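Home / News / Press releases

FOR IMMEDIATE RELEASE – August

Sarham teaches two-armed robots to ask for a second look before they grab

I've written a fair number of these announcements for our lab, and usually I get told to keep them short and serious. This time I was told I could write it the way I'd say it out loud, so that's what you're getting.

We at Sarham are releasing Dornura, a method that helps a two-armed robot deal with things it has trouble seeing. Clear glass, cloudy plastic, ice, shiny lids. If you've ever walked into a patio door you already understand the problem. A camera looks at a drinking glass and mostly gets whatever is behind the glass, plus a few bright dots from the ceiling lights. Depth sensors do even worse, and will happily report a hole where there's a perfectly good tumbler.

The usual fix is more training data, and we've done plenty of that (our hard drives can testify). Dornura goes at it from another side. While the robot is planning a reach, the method keeps a running score of how sure it is about where each surface begins. When the score drops too low, one arm holds still and the other shifts a little, so the camera on its wrist gets a new angle. Then the robot plans again. The whole detour adds 2 seconds on average, and most of the time it only happens once per task.

So what did we get for those 2 seconds? We ran 400 trials on a set of 22 household objects, all of them see-through or partly see-through. With our older policy, the arms failed to get a usable grip in 18 percent of the trials where a clear object had to be picked up first. With Dornura switched on, same objects and same lighting, we cut those failures by more than half. I was in the room for a good part of it and I'll admit I cheered at a jam jar.

We were pleased with one more thing, and it wasn't in the plan at all. The arms got gentler. We never told the system to be careful with thin-walled objects, but a robot that knows where the wall of a glass is doesn't need to close its fingers early and hope. Peak grip force went down across the whole set, and our bill for replacement stemware went down with it.

Now for the parts that still need work, and there are several. Dornura doesn't like clutter. Put five clear things close together and the confidence score gets jumpy, and the arm can end up shifting back and forth without settling on anything. We cap the number of extra looks so it doesn't go on all afternoon, but a cap is a patch and we know it. Ice is the other headache. It melts, it slides, it clumps, and the pile the robot planned for has changed shape by the time the fingers get there. Lids on soft plastic containers are hard too, particularly the kind with a little tab you're supposed to peel up. People do that with a fingernail. Our grippers don't have fingernails (yet – we've talked about it).

That's why the next round of work is built on a drinks task: open a container, move ice into a glass, leave the glass standing. It sounds like nothing. It takes a four-year-old a minute and a parent another minute to mop up afterward. For two arms it means a stiff, thin object and a squashy, cloudy one in the same job, with the ice on top of that.
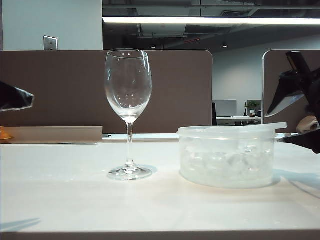
We're doing this round together with Bravberg, who make the kitchen test stations we've been using since the start of the project, and with the Shibata workshop, who are shaping new fingertips for us. The softer tips should help with lids. We'll be running each version of the task with and without the extra look, so anyone can see how much of the improvement comes from the method and how much from better rubber.

The code for the confidence score and the re-planning step is free to use for research, and so are the recordings from all 400 trials. Yes, the failures are in there too! We think they're the most useful part, and a couple of them are pretty funny. You'll need two arms and at least one wrist camera to run the full method. If you only have one arm, there's a cut-down version that moves the same arm for both jobs; it's slower, but it works on most of the single-object tasks.

If you try it and it breaks, please tell us what it broke on. A short note with the object, the lighting and the robot's log file is plenty, and we read all of them.

About Sarham

Sarham is a research lab working on robot handling of everyday household objects. Dornura is its second public release.

Press contact: the Sarham press desk, through the contact form on this site. Video clips and the technical report are available on request.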